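Reading time: 3 min

Setolton Hall: kitchen and back rooms, walk-round with comments

Checked by Firouzeh Asadi, Tuesday, doors open from 9. Eliécer Pacheco had the keys. The form is the Tronbridge one, which has a box for everything and room for almost nothing, so my comments are longer than they would like. "OK" means I looked at it myself and could find nothing wrong. It does not mean somebody told me it was fine.

1. Main entrance and ramp
Handrail firm. Ramp surface OK. The door closer slams hard enough to catch a small hand. It is marked "adjusted" on the last sheet. I doubt it, or else it was adjusted the wrong way.
Action: adjust again, then stand there and watch it close.

2. Fire exits
Front: OK.
Side: opens, but only with a shoulder against it. Last sheet says "stiff in damp weather". It was a dry day.
Rear: clear inside. Outside, two bins stood across the path. I was told they are only there on collection day. Collection is not on a Tuesday.
Action: plane the side door. Move the bins and paint a line they must stay behind.

3. Extinguishers and blanket
All 3 extinguishers have pins and tags. The tag on the kitchen one is signed but the month is missing, so I can't call it in date. Blanket is in its holder. The holder is above the cooker, so you would have to reach over the fire to get the thing that puts out the fire — I raised this last July.
Action: move the blanket to the wall by the door.

4. Emergency lighting
Tested from the switch in the cupboard. Corridor OK. Kitchen light came on and went off again while I was still writing. Parisa Mazandarani thinks it is the battery. It may be, but the battery is listed as new.
Action: electrician, and ask to see the receipt for the battery.

5. Hot water
Kitchen tap ran very hot very quickly. There is a sticker saying "Caution hot water", put there, I assume, in place of a mixing valve. The quote for the valve from Nazari is 149 pounds. The sticker is peeling.
Action: fit the valve.

6. Floors
Non-slip mat at the sink has curled at one corner and is now the thing you would trip on. Bin it. Dusto floor cleaner is being used neat; the label says to dilute it. Cupboard for it has a lock and the key was in the lock.
Action: new mat, key on the hook in the office.

7. Tables and tableware
Check tops for chips and lifting edges, legs for wobble, and bowls and plates for cracks. Run a thumb round the rims, looking alone isn't enough. Anything standing on or over a table edge goes back to the middle before the box is ticked. Pretend food counts as a toy and goes on the toy sheet.
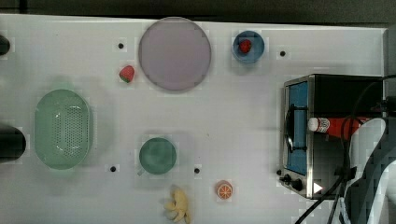
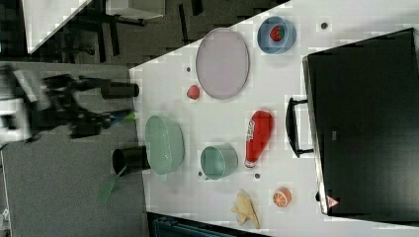 8. Storage cupboard
Stacked chairs higher than my head, leaning. The notice on the door limits the height of the stack, and the stack hides the notice. Step stool has one rubber foot missing. Esmaeil Hassanpour says it has been like that for years without trouble, and I have written that down as a fault.
Action: restack, replace stool.

9. First aid box
Plasters OK, eye wash out of date, scissors gone. Accident book has no entries at all since the new one was started. I would like to believe that.
Action: restock. Ask the group leaders directly about accidents.

10. Paperwork
Certificate 326 for the boiler is on the wall. The gas one is "in the post", as it was last time. Nomvula Magagula is to ring the engineer and get a copy sent by email.

Result: not passed. Items 2, 3 and 5 to be done before the next hall booking — the rest before my next visit, when I will be starting with the side door.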